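Re: [jullcombe-makers] Menuson licence letters

2022-05-27

Hi all,

Catching up on the list after a fortnight away, and I see the Menuson letter has now landed on more doormats. Quoting the bit I'm answering so it makes sense to anyone reading in the archive:

> Has anyone else had one of these? It says the tilting hinge on our
> stand "falls within the scope" of their patent and offers us a
> licence at 3,000 a year, or a one-off payment if we sign within 28
> days. We've sold 200 of the things, mostly at craft fairs. I don't
> even know if the patent covers this country. Do I ignore it, pay
> it, or find a solicitor? The 28 days is making me feel a bit sick.

First of all, breathe! We had the same letter in February, very nearly word for word (ours had a different hinge drawing stapled to the back, and somebody had spelt our trading name wrong). The 28 days is their number. I rang the patent clinic in Flukosville in a complete flap about it and the attorney there was very calm. She said a deadline in a letter like that is only when their offer runs out, and it's a different animal from a deadline on court papers. If you ever get court papers, drop everything and ring someone the same day. Don't ignore the letter either, though. A short, polite reply is fine.

I can't give you legal advice and wouldn't dare, but I can tell you what we did, in the order we did it.

1. Looked the patent up

The letter quotes a number. Put it into the free online register for the country you sell in and see whether it's there at all, and whether the renewal fees have been paid. Ours was granted abroad, and there was an application over here that had been sitting about for ages. An application isn't a granted patent, but it can still come back to bite you later if it goes through, so don't go dancing round the kitchen like I did. If you've posted any stands overseas, check those countries as well.
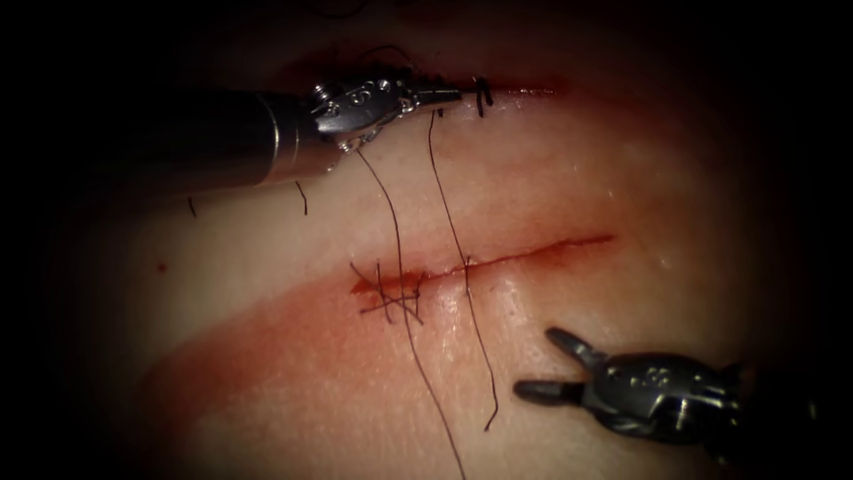
2. Read the claims and skipped the rest

I wasted a whole evening on the description and the drawings, which are miles wider than what they've got rights over. The claims are the numbered paragraphs, usually at the end. Go through claim 1 with a pencil and tick each thing your hinge has. Ours talked about a spring-loaded collar and we've never had a spring anywhere near it, so I put a big cross there. The attorney said that if even one part is missing you've got something worth talking to her about, although she did warn me that "equivalent" parts can still cause bother. Keep the notes for her and don't send them to Menuson!

3. Dug out old dates

This was the fun one. A workshop in Assunção was showing a hinge very like ours in a printed catalogue years before Menuson filed anything, and I only knew because I'd bought one of theirs and kept the paperwork in a biscuit tin. Anything public and dated before the filing date is worth keeping: catalogues, fair programmes, old forum posts, that sort of thing. Scan it all.

4. Wrote back, briefly

Three sentences. We'd received the letter, we were taking advice, and would they please say which claims they meant and how our hinge met them. No apology, no sales figures, and nothing along the lines of "we didn't know", which I'd very much wanted to put in. The attorney read it over before it went. All in, her bill came to 2,419, and I did wince, but that included a proper written opinion and it's still less than one year of their licence.

We've had one reply since, vaguer than the first letter, and then silence. I'm not calling it finished.

Would people be up for sharing the cost of one opinion? If several of us are on the same claim it seems daft to pay for it over and over, but I'd want the attorney to say how that works first, as our hinges aren't identical and I gather there's a question about who gets to keep it confidential. On that note, this archive is public, so please send me your letters off-list and don't post your hinge drawings here.

I'll be at the Jullcombe meet-up next month with the biscuit tin if anyone wants a rummage.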